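Home Posts Garden Walks About

Giving up the tumble dryer

The tumble dryer stopped working in January, nine years after we bought it. It would turn but not heat, and the man at the repair shop in Canmont said the part would cost nearly as much as a second-hand machine. We said we would think about it. We are still thinking about it, and in the meantime we have got used to doing without.

I had expected the sheets to be the hard bit. They aren't. A sheet over the banister dries overnight if the landing window is open a crack, and it can be folded in half over the rail and turned once before bed. Towels are worse. They go stiff on the airer and they hold water along the hems long after the middle feels dry. Socks take up far more space than they should.

The airer is a Vurton, the sort that folds flat and goes behind a door. It has 24 rails, though the bottom ones are too low for anything longer than a pillowcase. I used to fill all of them. Now I leave every other rail empty when there are jeans in the load, and everything comes off sooner, so I can get a second load up the next day.

What I was not ready for was the damp. By the end of the first month there was black along the bottom of the bedroom window and the wallpaper behind the wardrobe had started to lift. I cleaned the window frame, moved the wardrobe out from the wall by a hand's width and stopped drying anything in that room. The washing lives in the back room now with the door shut. We did buy a small dehumidifier, which I had been against. It fills its tank in a night when there is a full airer next to it. 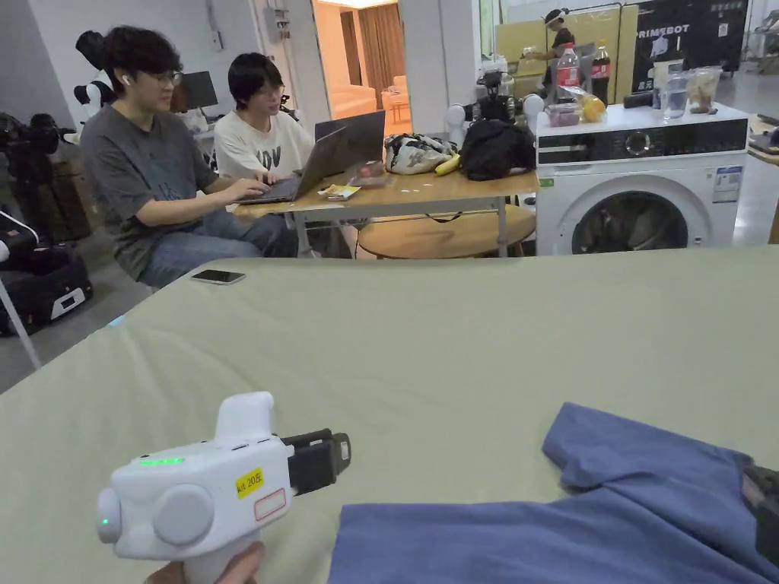

One reader wrote in after my last post to say that the dehumidifier is a waste of money if the spin is set too low, and that I should be running the wash again on spin only before anything goes near the airer. She has done it that way in a flat in Jimdale for two winters and has never had mould.

I tried it, and she is right about the spin. An extra one at the top speed takes a surprising amount of water out of towels. It does put hard creases in cotton shirts, so I take those out first and put them straight on hangers. I would still keep the dehumidifier. Our back room faces north and the wall is cold to the touch until spring.

Outside drying is a different matter. From late spring I can get most of a load dry on the line by lunchtime. The line runs from the shed to a hook by the kitchen window and sags in the middle, so I use a prop, an old broom handle with a notch cut in the top. T-shirts go upside down, pegged at the side seams where the marks don't show. Jumpers don't go on the line at all. I roll them in a dry towel, press the water out and lay them flat, turning them over once the top feels dry.
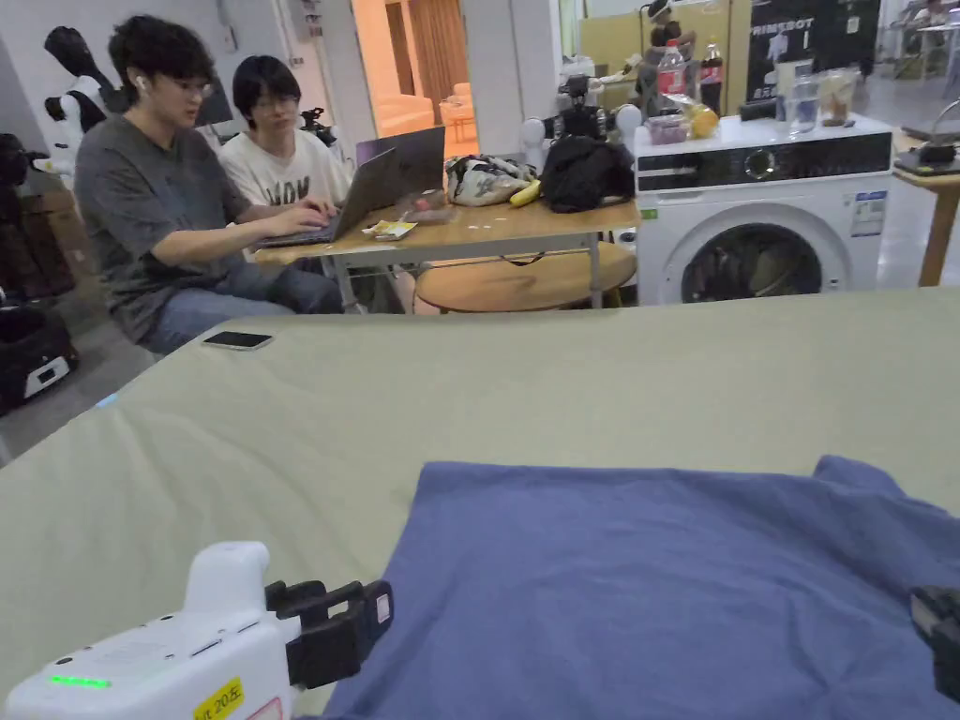 The other change is that I iron less. If a shirt is given a good shake when it comes out of the drum and the collar is pulled straight, it is fit to wear under a jumper. I still do pillowcases, mostly out of habit, and anything linen.

I also changed the washing powder, to a plain unscented one called Palma that the hardware shop sells in a cardboard box. Clothes that dry slowly indoors can smell stale, and I found the perfumed liquid only covered it up for a day. Less powder helps as well. I had been putting in far too much for years, and the drawer was thick with it when I finally pulled it out to clean.

As for the electricity, our bills are lower, but we also changed the boiler timer, so I can't say how much of that is the dryer. The old machine is still in the utility room with the peg basket on top of it. I need to ring the council about having it collected - they want it left outside by the gate, and it will take two of us to get it down the step.

Last updated 27th December

Contact | Copyright, all text by the author of this blog | Back to top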